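Household Storage and Small Spaces
Handout 4: Planning storage for a shared room
Tutor: Mirela Frota

This week we move from measuring rooms to deciding what goes in them. Bring your floor plan from the Skanuvside exercise, drawn at 1:20, and a pencil.

1. Start with the contents

Most people choose the furniture first and then try to make their belongings fit. Work the other way. List what has to be stored, group it by how often it is used, and only then think about drawers, shelves or hooks.
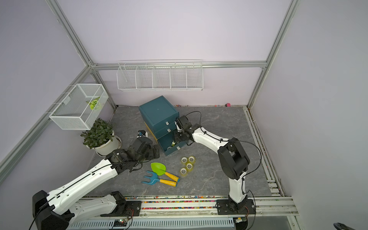

Things used every day belong between knee and shoulder height. Things used once a season can go higher or under a bed. Heavy items go low, whatever their use.

2. Drawers or doors?

Drawers suit small, mixed items. A door needs clear floor to swing across, and so does a flap that drops forward. Draw the open position on your plan as a dotted line — marks are often lost here. 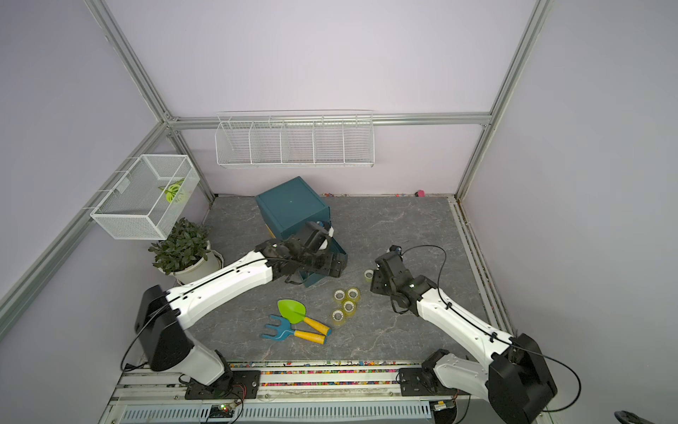 Fig. 2. Teal unit with its front open.

In the Folton flat, the class found that a cupboard door and the room door shared the same patch of floor. Elikem Essien's group solved it by rehanging the cupboard door on the other side.

3. Depth and reach

A shelf 40 cm deep is enough for folded clothes. Anything deeper tends to fill up in two rows, and the back row is forgotten. In a child's room, check reach with the child standing, arms relaxed.

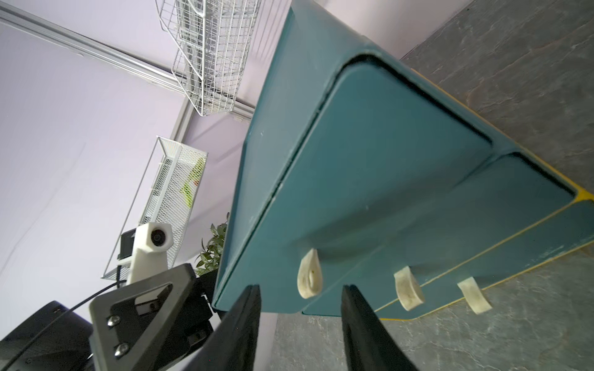
Should a tall chest of drawers be fixed to the wall if the floor is level?
It should, in any home. Open drawers shift the weight forward even on a level floor, and a climbing child adds to it.

4. Gaps and skirting

Measure the wall at floor height and again at waist height. The alcove in the Duva house was 1,587 mm wide above the skirting and nearly 40 mm less below it. Use the smaller figure for anything that stands on the floor.

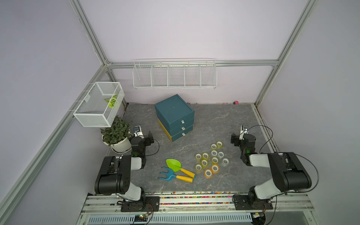
5. For next time

Finish the storage list for your own room and mark every open door and drawer on the plan. Read chapter 2 of the Falcão notes. Plans are due at the end of February, on paper, with your name on the back.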